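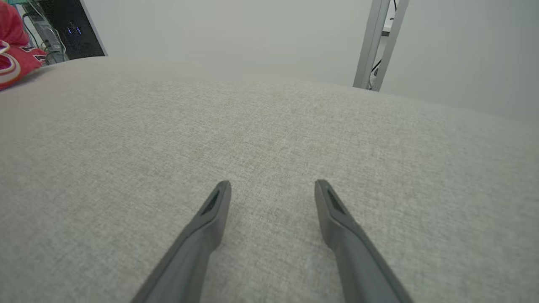
FOR IMMEDIATE RELEASE

Jelen opens two-arm laundry folding kit to outside labs and shops

Teach a robot to fold by moving your own hands. First kits ship in February.

Jelen, maker of the Kiron two-arm robot, said Tuesday it will start selling the full teaching setup it uses in house. Two arms, two pairs of hand controls, wrist and head cameras, recording software. Same parts, same code. Up to now only three partner sites have had it.

The setup is called Namon. A person sits at a pair of small hand controls and moves them. The robot's arms move the same way at the same time. Squeeze the control, the fingers close. Everything gets recorded – what the cameras see, where each joint is, how far the fingers are open. The recordings go into training, and the robot then tries the job without anyone at the controls.

First job in the package is clothes. Not towels. Towels are square and most folding demos use them for that reason. Jelen went with sports kit: slippery jerseys, shorts with elastic, sleeves in a different color from the body.

"We wanted the annoying stuff," said Maximiliano Riquelme, who runs product at Jelen. "A jersey slides. The neck flops over. You fold one side and the other side walks off on you. If a new operator can show the robot how to deal with that before lunch, they can show it most of what a small laundry needs."
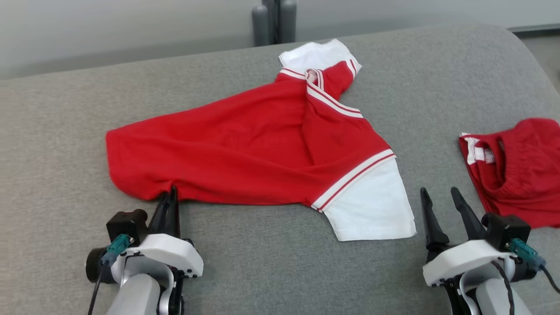

Two-arm folding: the left gripper holds the hem of a red shirt while the right one stays open below the sleeve.

What's in the box

Namon comes with 400 recorded folds to start from. Customers add their own. In Jelen's tests a new operator recorded 85 usable folds in a first working day, counting breaks and counting the time it took to learn the controls. By the end of the week the same people were at 147 a day.

Setup time is 22 minutes from open crate to first recording, if the work surface is already in place. Any flat or lightly padded surface will do. Jelen prefers padded. The fingers can press down a little to get under a hem and nothing gets scraped. A gray or other plain cover helps too, bright clothes stand out better against it. Patterned covers are not reccomended.

Each arm carries its own camera next to the fingers. The head camera gives the wide view. Operators mostly watch the wide view and glance at the wrist views when picking up an edge.

What the operators learn

Zohreh Mahmoudi trains operators for Jelen and wrote the course that comes with the kit. It runs one day. Most of it is practice.

"People go too fast at first," Mahmoudi said. "They fold like they fold at home, both hands flying. The robot can't get much from that. I tell them: one hand grabs, one hand waits. Then switch. It feels silly for an hour and then it feels fine."

Other points from the course:

Start from a mess. A shirt that is laid out nice and flat every time teaches the robot to expect a flat shirt. Drop it, twist it, leave a sleeve under.

Keep the mistakes if you fixed them. A dropped hem that gets picked up again is a good recording. A dropped hem followed by the operator reaching in with a real hand is not, throw it out.

Leave a second piece of clothing nearby sometimes. Real tables have more than one thing on them.

Open the fingers all the way before you move off. Half open fingers drag cloth.

Finish the same way every time, same size, same side up. The robot can handle a lot of different starts, it needs one clear finish.

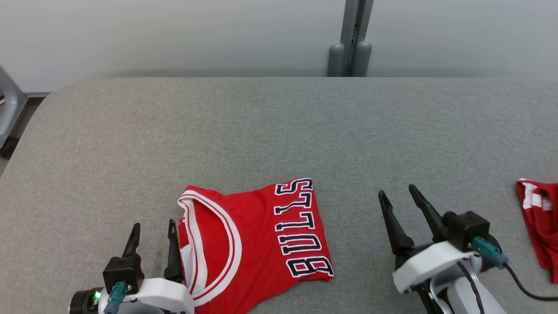

The last point is where most of the arguing happened, according to Mahmoudi. Two of the early operators liked a narrow fold, the kind that goes on a store shelf. The others wanted a wide one with the printing up. Jelen settled on letting each site pick, so long as everybody at that site picks the same. The software now asks for a reference fold on day one and shows it in the corner of the operator's screen.

Sites can also tag a recording as it ends – good, redo, or ask. "Ask" goes to a supervisor list. This was a request from Ocampo, a commercial laundry that has been running a test unit on team uniforms since the summer and will be the first paying customer. Ocampo plans to teach its unit to sort by garment type next, then turn sleeves right side out. No date on either one.

Limits

Jelen wants buyers to know what Namon doesn't do yet. No buttons. No zippers. Hoods are hit or miss. Wet clothing is out, the fingers were not built for it. And the kit teaches one station at a time; sharing a learned fold between sites with different table heights works in the lab but isn't supported in this release.

"I'd rather say it up front," Riquelme said. "If you've got a rack of button-downs, wait for the next version. If you've got a pile of jerseys, call us."

Availability

Orders open Tuesday at 9 a.m. through the Jelen sales desk. Kits ship starting in February, in the order recieved. Price depends on whether the customer already owns Kiron arms. The one-day operator course is included for up to four people per site, on site or at Jelen. Replacement fingers and spare cables are sold separately.

Current Kiron owners can add the hand controls and software without changing arms. Older units may need new wrist camera mounts. Check with the sales desk before ordering.

Live demos by appointment, afternoons only. Visitors are welcome to try the controls and should bring something to fold.

About Jelen

Jelen builds two-arm robots and teaching tools for small and mid-size workplaces. Its Kiron arms are used for folding, sorting and light packing. The company sells direct and supports its own equipment.

Press contact

Zohreh Mahmoudi, operator training and press questions
Maximiliano Riquelme, product and sales questions
Both can be reached through the Jelen front desk. Video clips and larger photos on request.

###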